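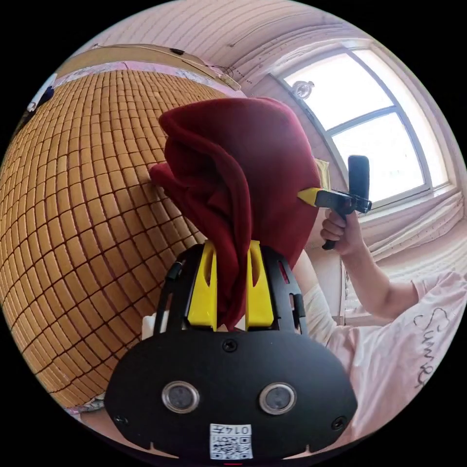

One of our reviewers, Tenholm, wrote that a folding score tells you almost nothing until you know what the cloth was doing before the machine got hold of it, and we've been chewing on that remark ever since. It's a fair hit. Our first draft opened with a nice tidy success rate and only got to the starting conditions three pages later, in small type. So this section has been turned around, and I'm going to talk about the mess first and the numbers second.

4. Can it tidy a bedroom yet?

Short answer: sort of, on a good day, if you pick the chore for it. I know that's not a very scientific way to put it, but I've read a lot of papers in this area and I'd have been grateful if a few of them had just said so up front!

4.1 What we counted as a chore

We kept to bedroom work. That means picking up clothes, folding them, putting pillows back where they go, and straightening a bed. I left out vacuuming (the little round machines have that one pretty well covered) and anything with water in it. Every chore was written down as a plain sentence, the kind you'd leave on a sticky note for somebody you live with: "fold the shirts and stack them," "put the pillow at the head of the bed." No joint angles, no target coordinates. If the policy couldn't work from the sticky note, we called it a miss.

We compared 2 policies. The first, Kuver, learns straight from demonstrations recorded with hand-held grippers and has no separate idea of what an object is. The second, Urkico, tries to find and name the object first and then plans a grasp. They were trained on the same 1141 demonstrations, and each one got 400 test attempts, split evenly between picking up cloth and placing it. Folding was tested on its own and I'll get to that in a minute.

4.2 Why beds are harder than tables

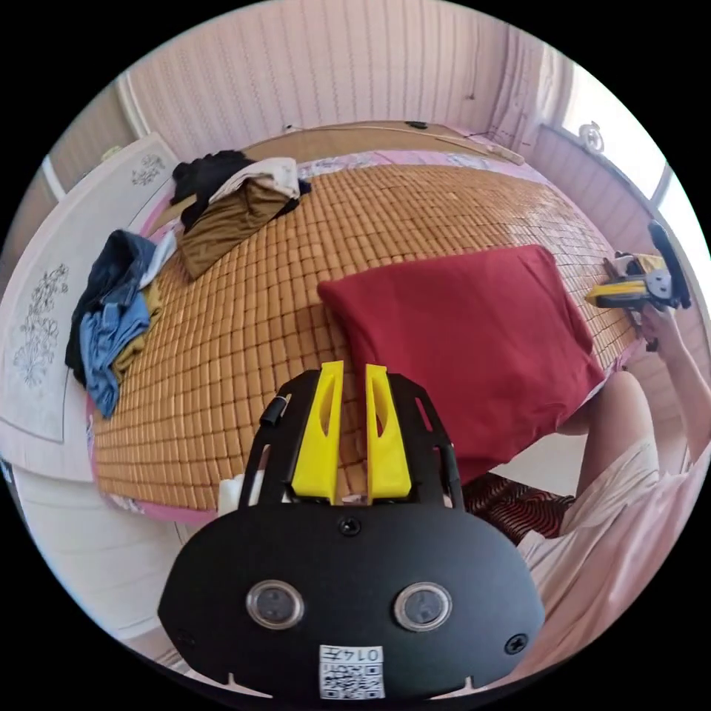 Most of the folding results I grew up on (well, grew up on in grad school) come from a single towel on a flat table with good light. I love those papers, but a real bed is a different animal. Clothes get dropped on top of other clothes, so the first question isn't how to fold the thing, it's where one thing stops and the next one starts. The denim lying crumpled over the black garment in Figure 2 is just the sort of case that sinks Urkico: it draws one outline around the pair, plans a perfectly sensible grasp for an object that doesn't exist, and comes up with both or with neither. The big dark red pillow is a friendlier target, lying out on the mat away from the clothes on the left, and a target like that is where both policies look their best.

Figure 2. Bed with woven mat, clothing in heaps, and a pillow.

Then there's the mat. A woven bamboo mat is a grid of small tiles, and a grid does funny things to depth estimates. Kuver shrugged it off, I think because so much of its training had been done over surfaces with a strong pattern. Urkico kept finding edges that belonged to the mat and treating them as hems. We tried blurring the background before segmentation, which helped with the hems and hurt nearly everything else, so we took it back out.

4.3 Picking up

Both policies can pick up cloth. I want to be clear on that, as the rest of this section is kind of gloomy. Two soft fingers closing on a bulge of fabric is a forgiving grasp, and you can miss the spot you wanted by a fair bit and still come up with the garment. What neither policy does well is pick up cloth usefully. A person who means to fold a shirt grabs it by the shoulders. Kuver grabs whatever sticks up highest. You end up with a bunched lump in the air and a whole second job of working out which end is which.

A person fixes this with the other hand, without thinking. They pinch, lift, let it hang, find a corner, and off they go. We did give Kuver a second arm for part of the study, and it learned to bring that arm over to the cloth, but it would often take hold right next to the first grip and then pull. I have watched this many, many times now.

4.4 Folding

Folding is where I'd pour cold water on the whole idea of a laundry robot for the home, at least this year. Starting from a garment laid flat, Kuver managed a fold we'd accept in 6 out of every ten tries. Starting from a heap, it was so much worse that we stopped the heap trials in August and went back to collecting demonstrations. We judged the folds by eye, with the Thibodeaux scale, which is strict about sleeves and very relaxed about creases. A stricter scale would lower the flat-start number. I doubt it would change which policy came out ahead.

Trousers went better than shirts. Pillows went better than trousers, for the obvious reason that you don't fold them.

4.5 Time

We left speed out of the main comparison and I still go back and forth on that. Both policies pause before every grasp, and the pauses add up until you'd rather do the bed yourself. A slow machine that works while you're out of the house might be fine, though, and we didn't want to punish a policy for being careful. Per-attempt times are in the appendix for anyone who disagrees with us, as one of my own coauthors does.

Last updated: 2025-02-23

Search this journal Enter keywords Go

We use cookies to remember your reading preferences. Accept Decline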